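THE BACK ROW
Newsletter of the Brukine Film Club
Friday, January 12, 2018

What we watched: Tralport (plus notices at the bottom, please read the notices)

Quick one this time, I'm writing between shifts and the thing goes out at six.

So. Tralport. Second feature from Horácio Esteves, 137 minutes, subtitles, no interval. We had 40 people in, good for January. Three walked out, two of those came back with chips.

Story, no big spoilers in this half. Barreto is a ferry town that used to have two ferries and now has one. A woman in her fifties, Inês, runs the ticket office. Her brother comes home after years away with a plan to buy the dead ferry and get it running again. Everybody in town gives him money. You know by the end of reel one that this is a bad idea and so does Inês, she gives him money too. That scene, where she counts it out on the ticket counter and doesn't look up once, best thing in the movie for me.

The first hour is slow. I liked it slow. Lots of waiting rooms, lots of people eating sandwiches in cars. Esteves lets people finish their sentences, and then sit there. If you saw his first one, Cleltel, you'll remember the phone exchange and the long night shift, and this is the same idea with more weather. Cleltel was 68 minutes and felt just right. Tralport could lose a good chunk out of the middle. There is a whole business with a priest and a stolen outboard motor that goes nowhere, althought Dana says it's the key to the entire film and we had words about it in the parking lot.

Acting. The brother is great, sweaty, charming, you'd lend him your car. Inês is better. The mayor is playing to the balcony. The kid who follows the brother around barely speaks and I could have done with a lot more of him.

SPOILERS from here, skip to the notices if you missed it and want to catch the second screening.

The ferry does run. Once. I didn't expect that at all, I was sure it would be one of those movies where the boat never leaves the dock. It goes out with half the town aboard, brass band, mayor waving, the works, and Inês stays behind selling tickets for the other one. Then the long shot from the office window. Must be five minutes of it. The boat gets smaller and the band gets quieter and she stamps a ticket. We don't see it come back. Cut to June, office closed, new paint on the door, somebody else's name on the sign.

Did it sink? Did he just keep going with all of them on board? Loud argument about this afterward. The sinking people point to the radio in the next-to-last scene, which gets switched off just as the news starts. The kept-going people point to the postcard. I'm a postcard person. Marcus thinks she left too and the whole last part is her imagining the place without her, which I can't get to work with the paint but he was very sure of himself.

One thing I'd like somebody to explain: ticket number 694. It's on the first ticket she stamps and it's on the last one. Same number. A mistake, or the whole point? Write in.

Music is good, mostly accordion, comes in late and leaves early. Sound in our room was muddy for the first few minutes, sorry, that was me, wrong cable. Fixed by the time the brother gets off the bus.

Scores on the slips ran from a 2 ("boats") to three straight 10s. I gave it an 8. Would be a 9 without the outboard motor.

NOTICES

Second screening of Tralport is next Thursday, 7 pm, same room. Doors at half past six. Bring a cushion, the chairs have not improved.

Snack table. We need bread, we need cheese, we do NOT need any more hummus. If you took home the big blue thermos by mistake please bring it back, no questions.
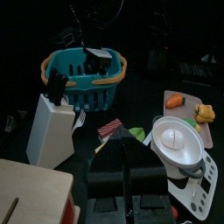
Basket, knife block and a fork.

Next month's pick is still open. On the list so far: Cleltel again for those who missed it, something funny (three seperate requests, message recieved), and that Western that Dana keeps bringing up. Votes by email or on a slip in the jar. One vote each, Marcus.

Dues are due. Same as last year. Cash or check, see me at the door.

Lost and found: one gray glove, left hand, and a paperback with the last page torn out. Both on the shelf by the projector.

See you Thursday.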